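Recalificación de una parcela municipal: ¿puede el pleno aprobarla sin nueva exposición pública?

Olga Farías
14/11/2019

Vivo en Salinas, junto a la antigua cochera. El ayuntamiento aprobó inicialmente en mayo una modificación puntual del plan general para pasar la parcela de equipamiento a uso terciario. Presenté alegaciones dentro de plazo, junto con otros 11 vecinos. Ahora el texto que va a pleno añade 3000 m² edificables que no figuraban en el documento expuesto. El informe técnico dice que el cambio «no es sustancial» y que no hace falta repetir la información pública. 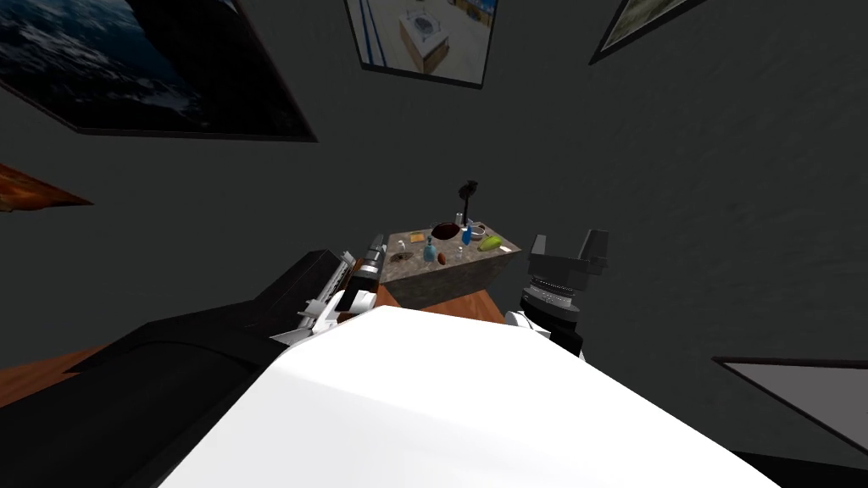

Tampoco he recibido respuesta a las alegaciones. Mi duda es si conviene actuar antes del pleno o esperar a la aprobación definitiva.

Derkesico

Depende de la ley urbanística de tu comunidad, pero el criterio general es que una alteración sustancial del modelo obliga a exponer de nuevo el documento. En una modificación puntual, la comparación se hace sobre el ámbito afectado. Pide vista del expediente y copia de tres piezas: el documento inicial, el informe técnico y el informe de secretaría. Si el incremento de edificabilidad no viene justificado, presenta un escrito antes de la sesión y guarda el justificante de registro. La aprobación inicial es un acto de trámite — en principio lo recurrible es la definitiva, y en vía contenciosa, por tratarse de una disposición general.

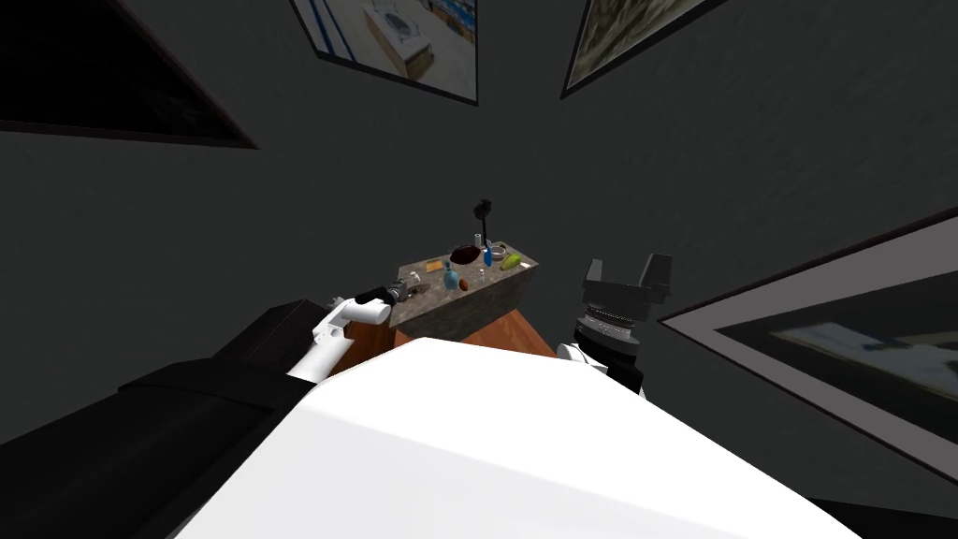
Brazos robóticos junto a una encimera, imagen generada por ordenador

Sobre las alegaciones: deben resolverse de forma motivada. Comprueba si hay un informe conjunto en el expediente.

Ostov

Lo mismo pasó en mi pueblo y se aprobó igual. Habla con los grupos de la oposición.

Jurnau

Añado a lo de Derkesico que el plazo del contencioso es de dos meses desde la publicación en el boletín. La fecha del pleno no sirve para el cómputo. Mira también si el cambio de uso exige compensar el equipamiento suprimido.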